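Want to keep a grocery diary with me this June?

I write the Tijani Letter, a small newsletter on prices, paychecks and the economy as it shows up in ordinary kitchens. For years I've been writing about inflation numbers the way everyone else does – wait for the official release, look at the big number, argue about the little ones. And every single time, readers in Nonddale write in to tell me the number doesn't match what they're paying. I believe them! I just can't do much with it, other than nod.

So I'm running a spending diary, and I need 50 households to keep it.

What you'd be doing: for the whole month of June you write down what you spend on food, gas, rent or mortgage, utilities and child care. Receipts are great, a photo of a receipt is fine, and if all you have is "gas, 38 bucks, Tuesday-ish" scribbled on an envelope I'll take that too. Once a week you send it in through Urnik, the form tool I use (it works on a phone, and I can mail you paper sheets if you hate forms). Then at the end we talk on the phone for half an hour or so about what went up, what you stopped buying, and whether anybody in the house got a raise.

It pays $216 per household. You get half when your first week comes in and the other half after the call. The money comes out of a grant from Orkis, a little foundation that pays for local economic reporting. They don't see your diary and they don't get a say in what I write.

Who I'm looking for: anyone 18 or over who lives in Nonddale or the towns right next to it and handles at least some of the bills. Renters, owners, retired people, people with roommates, people working two jobs. I already hear plenty from folks who follow the Fed for fun (hello, I love you), so please don't worry if you've never read an economics story to the end. If you're between jobs right now I'd really like to have you in this.

I ran a tiny version of this last year and learned that I ask too many questions. The old form had 138 lines. The new one fits on two pages, and you can skip whatever doesn't apply.

About privacy – your name stays out of anything I publish unless you tell me in writing that you want it in. I'll print totals and averages, and maybe a line from our call if you say yes to that particular line. You can quit whenever you like and keep what you've already been paid.

To sign up, reply to any issue of the newsletter with the word DIARY, your zip code, how many people live with you, and a sentence on what costs have been bugging you most. I have to have it by 31/03/2025. If more people write in than I have room for, I'll pick so that there's a decent mix of incomes and ages, and I'll answer everybody either way.
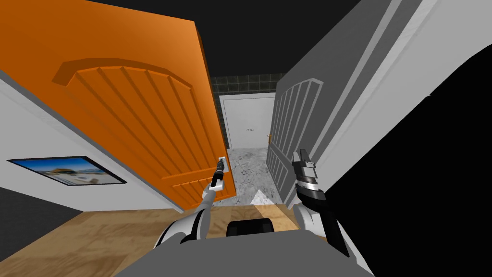

Orange door, grey door and the hallway between them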